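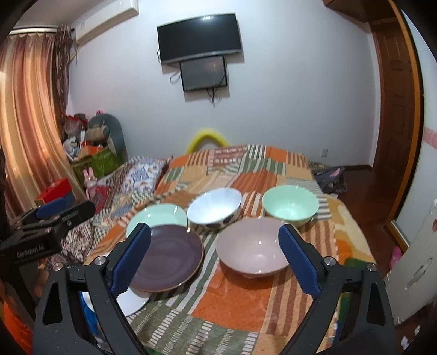
Sorting and Storing Mixed Tableware
Residential Services, Graltstead House

Residents leaving a furnished apartment are asked to sort all bowls and plates before the inventory visit. The procedure applies to every unit on the Carnel and Jernumska corridors.

Before you begin

Choose a raised, level surface and cover it with a thick cloth. A folded bedspread is acceptable. Wash and dry every piece beforehand, and allow the unglazed foot of each bowl to dry overnight.

Procedure

1. Lay out all pieces on the cloth where each one can be seen. Plates may overlap at this stage; bowls should stand apart.

2. Separate the deep bowls from the flatter dishes. Color does not matter for sorting. A mint-green bowl and a mint-green dish belong in different groups.

3. Tilt each bowl toward the light and examine the inside, then the outer wall. Run a fingertip along the rim. Set chipped pieces aside — do not return them to the cupboard.

4. Stack the flatter dishes by width, widest at the bottom, with a paper liner between each pair. No stack may exceed 11 pieces.

5. Nest bowls only where the upper one sits freely inside the lower. Bowls that bind at the rim are stored singly.

6. Enter the totals on the D'Souza inventory card and leave it on the kitchen counter by 11 on Monday morning.

Liners are issued in packs of 100 at the front office. Replacement pieces may be requested with the same card.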